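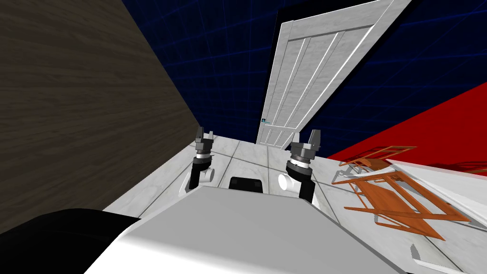

Setting up a Vetik desk takes an afternoon, most of which goes to arguing over who gets the administrator password. Vetik is the case register used by groups that follow political prisoners: arrests, charges, hearings, transfers, appeals, releases. It will hold the names of people whose governments would prefer that no list existed, so choose the room before you choose the settings. You want a door that shuts, and a tall paneled one like the white one shown will do nicely. Glass is for companies that sell yogurt. Turn the screen away from the door and keep the printer in the same room as the person who prints.

Section 4. First set-up and your first case file

Revised October 2022. Replaces the older section of the same number, which assumed that courts publish their calendars.

Before you start

You will need:

A computer with a freshly installed operating system and a full-disk passphrase. The office laptop with somebody's vacation photos on it does not qualify.
The Vetik installer and its printed checksum, which arrive separately.
Your group's enrollment letter from the Talwood network, if you belong to it. Groups outside Talwood can skip every step marked T.
Two people who will act as keyholders. They should be on speaking terms, and should be expected to remain so.

4.1 Installing the register

1. Disconnect the computer from the network.
2. Run the installer and choose Local Register when asked. The other choice, Shared Register, is covered in the section on partner groups. It looks friendlier than it is.
3. Compare the checksum on the screen with the one on paper. Read the whole thing. The first few characters always match in the minds of tired people.
4. Enter a name for the register. It appears in the title bar and on every printed page, so choose something dull. "Regional Correspondence" is good. "Free Them All" is a fine sentiment and a poor file name.
5. Create the two keyholder accounts. Each keyholder types their own passphrase while the other one admires the ceiling.
6. (T) Enter the enrollment code from your Talwood letter.
7. Restart. The register opens on an empty case list.

Note: A passphrase must be at least 19 characters long. The limit used to be lower and people met it with the name of the capital city. Spaces count.

Caution: Vetik has no back door and no reset link. If both keyholders lose their passphrases, the register is gone, and our support desk can offer you sympathy during business hours.

4.2 Accounts and what they can see

Vetik has four roles. Reader accounts see published summaries. Recorder accounts add events to a case but cannot see family contacts. Case leads see everything in the cases assigned to them. Keyholders see everything in the register and are the only ones who can export it.

Most groups start by making everyone a case lead, as nobody likes to tell a retired judge that she is a Reader. Resist this. Thomas De Luca, who wrote the first version of these instructions, used to say that access is a form of workload, and would then offer the judge some filing. It worked surprisingly often.

To add an account:

1. Open People, then New.
2. Enter a working name. This need not be a legal name, and for anyone with relatives in the country concerned it should not be.
3. Pick a role. Start with Recorder.
4. Set an end date. The register suggests the following April, when annual reviews fall due. Accounts with no end date are how a former intern comes to know where everyone's mother lives.
5. Save. The new user must log in on the same machine before the account becomes active.

4.3 Opening a case

1. Choose New Case. The register assigns a number. Do not renumber cases to make the list look tidy.
2. Fill in the name as the person writes it, then the name as the court writes it. These will differ. Courts have been known to spell one defendant several ways in a single judgment, with complete confidence each time.
3. Under Status, choose the most cautious option that your sources support. "Reported detained" is available for a reason. "Detained" means that you have a document, a lawyer, or a family member who has confirmed it.
4. Add the legal basis, if one has been given. If officials have cited no law, choose None Stated. Do not help them by guessing which one they meant.
5. Add at least one source. The register will not save a case without it.
6. Set Consent. The choices are Public, Partners Only, and Closed. New cases open as Closed and stay that way until somebody with the right to decide says otherwise.

Caution: Consent belongs to the prisoner, or to the family where the prisoner cannot be reached. It does not belong to the most energetic person in your group. A family that agreed to publicity in one month may withdraw in the next, and you do not need to be told why.

The summary field takes 500 characters. This is on purpose. Anything longer gets pasted into a press release with the adjectives intact. Put the date and place of arrest first, then the charge, then the next hearing. Save your opinion of the prosecutor for the notes field, where only case leads will enjoy it.

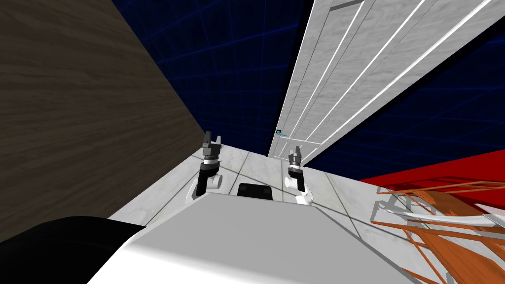
Can I delete a case that was opened by mistake?

Only a keyholder can, and only within the same session. After that, mark the case Withdrawn and give a short explanation. Withdrawn cases disappear from lists and reports, but the number stays taken, so that a letter quoting it years later can still be traced to something.

4.4 Recording hearings

Hearings are the part of the register that goes stale first. A hearing date is a statement of intent by a court, and some courts intend a great deal.

1. Open the case and choose Events, then Hearing.
2. Enter the date as announced, and who announced it.
3. When the hearing takes place, change Planned to Held. If it does not take place, choose Postponed and enter the stated reason in the court's own words. "The judge has a cold" has been entered more than once and has its own charm when sorted by year.
4. Record whether the lawyer was admitted, whether family was admitted, and whether observers were admitted. Leave a box blank if you do not know. Blank means unknown, and unchecked means refused. A good many reports have been embarrassed by the difference.
5. Attach any judgment as a scan. The register removes hidden file information on import.

Note: Removing hidden information does not remove a name written in the margin in blue ink. Look at the page before you attach it.

Verdicts are entered in the same place. For a death sentence, the register asks for a second case lead to confirm before the change is saved. Please do not work around this by logging in as each other. Families have learned of sentences from websites, and some of those websites were wrong.

4.5 Connecting the letter module (T)

Members of the Talwood network can send appeal letters straight from a case. The module is called Unnithan and is installed separately.

1. Confirm that the case is marked Public. Unnithan ignores all others, whatever you click.
2. Choose Letters, then New Appeal.
3. Pick the addressee from the list. Officials change office more often than the list does, so check the name. A courteous letter to a minister dismissed last spring is read by no one, or worse, by his successor.
4. Write the appeal. State what happened, which obligation it breaches, and what you are asking for. Be polite. Sarcasm translates badly and is billed at the same rate.
5. Set the mailing limit. The default is 200 letters per appeal.
6. Choose Preview and have somebody else read it aloud.
7. Send, or schedule.

Caution: Identical letters tend to be handled as one letter. Unnithan can vary the opening paragraph for you, though the results have a whiff of the insurance trade. Your members will do better by themselves.
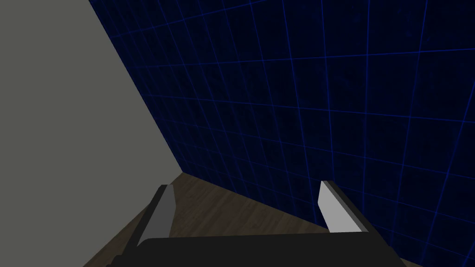
Fig. 3. Gray wall and dark blue gridded wall, meeting at a corner.

4.6 Backups

Backups are made with Grumus, the archive tool that comes with Vetik. Its screen was designed by Stavros Tzavaras in the belief that an ugly button gets pressed with more thought, and he has declined every offer to improve it.

1. Insert a blank, encrypted drive.
2. Open Grumus and choose Full Copy. Partial copies exist for experts and for people who are about to become experts.
3. Both keyholders enter their passphrases.
4. Wait for the word Sealed. A progress bar at the far right is not the word Sealed.
5. Remove the drive and store it in a different building.
6. Write the date on the drive's label and nothing else. "Prisoner database, all names" is helpful to the wrong reader.

Make a full copy after any week in which a case has changed. Once a year, restore a copy to a spare machine and open a case from it. Groups put this off with great inventiveness, usually until the day they need the copy.

4.7 If something goes wrong

The register opens but the case list is blank. You are probably logged in as a Reader, and no summaries have been published. Log in with another account before telephoning anyone.

The register says Clock Disagreement. The computer's date has drifted. Correct it by hand and restart. Hearings entered while the clock was wrong will carry a small flag until a case lead confirms them.

Unnithan refuses to send. Check Consent first, then the addressee, then the mailing limit. If all of these are in order, the Talwood enrollment has lapsed and a keyholder must enter a new code.

A source asks to be removed. Open the case, choose Sources, and select Remove and Reseal. Then make a fresh backup and destroy the old drives. Do it the same day.

You have been asked by an official for a copy of the register. Close the program, shut down the computer, and call your lawyer. Her number should be on paper, in your pocket, and it is a good idea to put it there before going on to section 5.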